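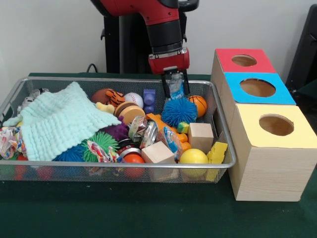 El brazo con la botellita entre los dedos. Taller compartido, agosto, mesa de fieltro verde.

1/ Siete semanas montando un brazo robótico para ordenar juguetes. Mi hija los ordena en cuatro minutos si hay helado de por medio. Sigo.

2/ El plan: sacar cosas de la cesta y meterlas en las cajas de los agujeros. Roja, azul, amarilla. Las cajas son lo único del proyecto que salió a la primera, y las cortó Nuria Aguirre.

3/ Enemigo número uno: la toallita verde menta. El software la considera parte del paisaje. Yo también empiezo a hacerlo.

4/ Enemigo número dos: las bolas de pinchos. Con los dedos rectos se escapan como jabón. Probé goma de 20 mm en las puntas y ahora se escapan más despacio.

5/ La lata aplastada no la aplastó el robot. Fui yo, a mano, para darle variedad al asunto. Amparo Cifuentes dice que eso se llama metodología.

6/ El programa se llama Nemia y va por el intento 1623. Los primeros 40 fueron contra el borde de la cesta.

7/ Pendiente: sujetar mejor el cable, bajar la velocidad de cierre y decidir en qué caja va una cebra de peluche. Se admiten propuestas. La de Amparo es comprar una cuarta caja.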